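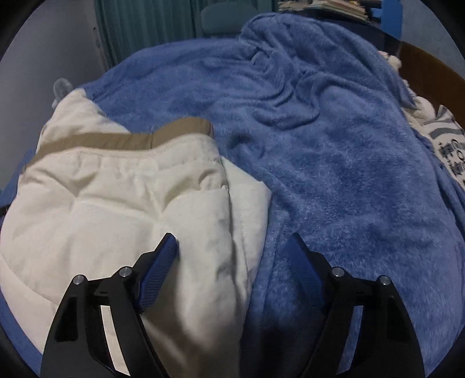
Faten Alvarado
Redacción del boletín, Lornumach

Boletín de octubre de 2018

Dormir en otoño, o intentarlo

Escribo esto a las tantas, con el cierre encima y el café ya frío, así que perdón por el desorden. Llevabais semanas pidiendo algo sobre el sueño. Bueno, pues va. Sin orden especial.

Empiezo por el cambio de hora, que es lo que más correos trae. Este mes toca atrasar los relojes, a las tres son las dos, y en teoría ganamos una hora. En teoría. Quien tenga niños pequeños o un perro sabe que esa hora la gana otro. Lo que mejor funciona en casa es ir moviendo la cena y la cama un poquito cada noche, desde unos días antes. Diez minutos, un cuarto de hora. Los mayores ni se enteran, los pequeños protestan menos. Y el domingo por la mañana persianas arriba en cuanto amanezca, luz en la cara, a la calle si se puede. Aunque sea a por pan.

Lo de la siesta. Me preguntan si sí o si no. Depende de cada uno, claro, pero corta y antes de media tarde. La mía de agosto era de dos horas y así llegaba yo a las noches, mirando el techo. La he recortado a veinte minutos con despertador y reconozco que los primeros días me levantaba de un humor imposible. Luego se pasa.

Temperatura del cuarto. Tema polémico en el grupo de vecinos, casi tanto como el aparcamiento. En mi dormitorio dejo 17 grados por la noche y duermo de maravilla, pero entiendo que haya quien necesite más, sobre todo gente mayor y bebés, y ahí mejor preguntar en el centro de salud que hacerme caso a mí. Lo que no tiene mucho sentido es tener la calefacción a tope y dormir destapado. En el portal de la calle Mayor hay quien lo hace desde septiembre, se nota en las ventanas abiertas.

Ventilar por la mañana, aunque haga fresco. Cinco o diez minutos con la ventana abierta de par en par y la cama sin hacer. Sí, sin hacer. Mi abuela se llevaría las manos a la cabeza con la hora a la que la hago yo, pero las sábanas se airean y el cuarto huele a otra cosa. Luego ya se estira todo antes de comer, o antes de que llegue visita, que suele ser mi caso.

Ropa de cama. En octubre ando siempre igual, una noche sobra todo y a la siguiente falta. Capas. Una manta que se pueda echar a los pies sin hacer un drama y un edredón ligero encima. Los gordos de verdad los dejo en el altillo hasta que hiele. Si compráis uno nuevo mirad el gramaje total y no solo lo bonito de la funda, y mirad sobre todo si cabe en vuestra lavadora. El mío pesa 800 gramos y entra justo. El de mis padres hubo que llevarlo fuera.

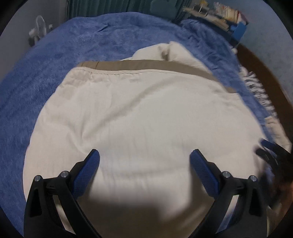 Edredón blanco sobre la manta azul.

Hablando de llevarlo fuera: la lavandería Bronusus, la de la plaza, abre ahora también por la noche. Tambores grandes, secadora aparte. Llevad monedas porque el cajero de al lado sigue estropeado. Un consejo que me dieron allí y que repito: secar los nórdicos con calma, a temperatura baja, y sacarlos a media secadora para sacudirlos bien. Si quedan apelmazados y húmedos por dentro, al armario no, que en dos semanas huelen. Y leed la etiqueta, que para algo la ponen. Yo no la leí una vez y me quedé con una funda de cojín bastante cara.

Pantallas. Aquí voy a ser breve porque soy la primera que peca. El móvil fuera de la mesilla. Cargándose en el pasillo, o en la cocina. Para despertarse, un despertador de los de toda la vida, que en el bazar los hay baratísimos y el tictac se arregla metiéndolo en un cajón. La primera noche sin móvil me levanté dos veces a mirarlo. La segunda, una. Ahora a ratos se me olvida dónde lo he puesto, y por la mañana hay que oírme.

La cena. Ligera y temprano, ya lo sé, lo dicen todas las revistas. En este pueblo cenar antes de las nueve es casi una excentricidad. Pero probad una semana, sopa y algo a la plancha, fruta, y ya me contáis. Una lectora nos mandó la receta de su crema de calabaza con puerro, que sale en la página de cocina. Sin nata. Yo le echo comino, aunque ella no lo ponía.

Y el café, que se me olvidaba. Cada cuerpo es un mundo. Conozco gente que se toma uno a las once de la noche y cae redonda. En mi caso el de las cinco de la tarde lo pago a las dos de la mañana, así que lo he cambiado por una manzanilla. Triste pero eficaz. Ojo también con el chocolate negro y con algunos refrescos.

Ruidos. Con el ayuntamiento seguimos a vueltas por el camión de la basura de las cuatro y media. La petición lleva 1.542 firmas, que para el tamaño de Lornumach está muy bien, y nos han prometido contestar por escrito. Prometieron lo mismo en junio. Mientras, tapones. Los de cera aguantan mejor si duermes de lado, los de espuma se me caen siempre y aparecen debajo de la almohada. Quien viva encima de un bar tiene el teléfono de la policía local en la contraportada y, de verdad, llamad, que si no consta no existe.

Una cosa que preguntó alguién en el último encuentro: qué hacer cuando te despiertas a las tres y ya no hay manera. A mí me sirve levantarme. Quedarse en la cama dando vueltas y haciendo cuentas de las horas que quedan es lo peor. Un vaso de agua, una luz pequeñita, un libro de los aburridos. Tengo uno sobre la historia de los regadíos comarcales que es infalible, nunca he pasado del segundo capítulo. Cuando empiezan a pesar los ojos, de vuelta. Si esto os pasa muchas noches seguidas durante varias semanas, a consulta, que aquí damos trucos de andar por casa y no medicina.

Lo mismo con las pastillas e infusiones "naturales" que circulan por ahí. Preguntad en la farmacia, sobre todo si tomáis otra cosa.

La charla. Tenemos una sobre sueño y rutinas en el salón de actos de la biblioteca, por la tarde, entrada libre. El salón tiene 100 sillas y la del año pasado se llenó, con gente de pie al fondo, así que venid con tiempo. Habrá rincón para niños con cuentos y pijamas, el que quiera que se lo traiga puesto. Los horarios exactos, en el tablón de la biblioteca, que a la hora de cerrar esto me los estaban cambiando todavía.

Recogida de mantas: hasta final de mes, en el mismo sitio que siempre, junto a la entrada del mercado. Limpias y sin rotos, por favor. Almohadas no se cogen. Tampoco colchones (el año pasado dejaron dos en la puerta y hubo que pagar el trasporte).

Correcciones. En el número anterior pusimos mal el horario de la piscina cubierta. Los miércoles no, los demás días sí. Perdón a los que os quedasteis en la puerta con el gorro puesto.

Para el próximo número queremos hablar de estufas y braseros, y de los sustos que dan. Si tenéis historias o fotos de las antiguas mandadlas al correo de siempre antes de que acabe el mes. Con permiso, y con vuestro nombre si queréis que salga.

Me voy a la cama. Son casi las dos.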